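I have been getting a small printed newsletter in the mail since last April. It is put together by Necati Demirtaş, who lives in Stinport and writes almost all of it himself. It covers secondhand kitchen things, mostly trays, boards and dishes, along with long letters from readers who disagree with him.

I found it through a card pinned up at the Zedard hardware store. A year costs 15 dollars. You send a check and an address, and a few weeks later an envelope comes. He prints 200 copies and has no plans to print more.

The new one came yesterday and I read it at lunch. 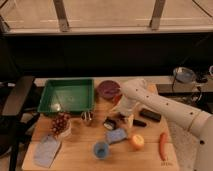
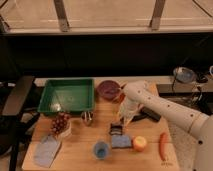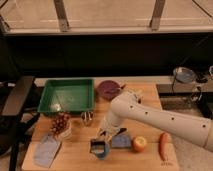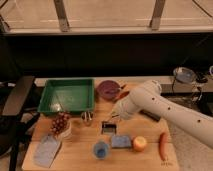
The green tray is in all four.

The longest piece this time is about storing things flat or on edge. Necati is for on edge. A reader in Pravonent wrote two full pages saying that trays stored that way always fall over when you take one out, and he printed the whole letter, including the part where she calls his advice lazy. His answer is four lines long.

I tried it both ways in the cabinet next to my stove. On edge is easier to reach, but I had to put a brick at one end. My sister says to buy a rack. I already had the brick.

There is also a short notice about postage. It has gone up, so the next issue will be thinner unless more people renew early. I sent my check this morning and added 50 cents in stamps, as he asks.

I used to get a lot of magazines and dropped them one at a time. The last was a gardening one that had turned into mostly ads for sheds. With this one I read the letters first, then the corrections, then the rest. The corrections this time run to half a page, and most of them concern a recipe for rye crackers that left out the salt.

If you want the address, leave a comment and I will send it to you.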